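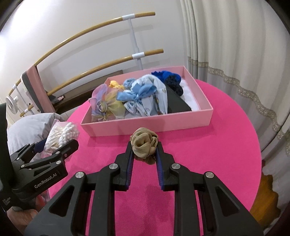

*Scrunchies and a shallow pink box on the pink tablecloth at Caroline's, Toncombe Makers' Trail*

I finally did the Toncombe trail this September, after years of saying I would! It's been going since 2010, and the idea is that people who make things at home open their doors for an afternoon and you wander around with a folded map, being nosy. There were over 90 addresses on the map this year (I managed six, and one of those was mostly cake).

I parked behind the Malhotra building and started with Knut Brandes, who turns bowls in a garage so full of shavings that I was still finding them in my socks at bedtime. He had a big salad bowl I loved and couldn't afford. Then up the hill to Giang Hoàng for printed cards, where I bought four and got talked into a fifth, and then I took a wrong turn at the Cadel bakery and ended up doing the whole of Mill Street twice. The map does not show the footpath. Somebody please put the footpath on the map.

So I was pretty warm and grumpy by the time I got to Caroline Kombo's, and it was my favorite stop of the day. She makes hair accessories and little crocheted things, and she does it all in her bedroom, at a round table right by the bed, with a plush cloth on it in the brightest pink you ever saw. I'd been expecting a rack or one of those cardboard display stands. What you get is a pink box full of stuff and permission to dig.

And I dug! There's a beige satiny scrunchie that bunches up into something very like a rose, and I kept going back to it. There was a dusty blue fuzzy one, a small crinkled yellow-orange one, and a big floaty organza thing in pastels with a sparkly little ornament on it that my niece would wear until it fell apart. Caroline told me organza is a pain to sew, it slides all over the place and frays if you look at it wrong, and she swears by a fresh needle each time she starts a batch. She buys a lot of her fabric as remnants from Sellthorpe, sold by weight, so she never quite knows what she'll get.
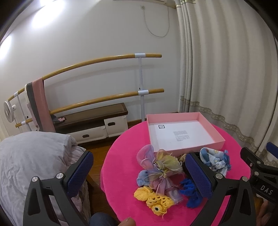
The crochet is newer for her. She picked it up from Tuấn Đàm, who's also on the trail (number 41, the house with the green gate), and she's still at the stage where she unravels half of what she makes. I liked the yellow flower with the openwork in it, and there was a royal blue ruffled piece that I wanted to squash in my hand like a stress ball. I asked what it was supposed to be and she laughed and said she'd let me decide. I'm thinking bag charm? Chiến Doãn, who was visiting at the same time as me, voted for a very fancy bookmark.

We ended up chatting for ages about how long a plain scrunchie takes (less than you'd think, the cutting out is the slow part) and whether you can wash them. You can, cool water, inside a pillowcase, and dry them flat. The fluffy ones she does by hand in the sink.

I came away with two scrunchies and a promise to email about a set for my sister's birthday. Caroline takes small orders through the winter if you give her a few weeks.

After that it was down to Tuấn's for the crochet blankets, which were gorgeous and enormous, and then tea and lemon cake in the church hall. A few tips if you're going next year: bring cash in small bills, start at the top of the hill, and don't leave Mill Street till last, as most of the houses there close at four. Parking behind Malhotra is free after noon.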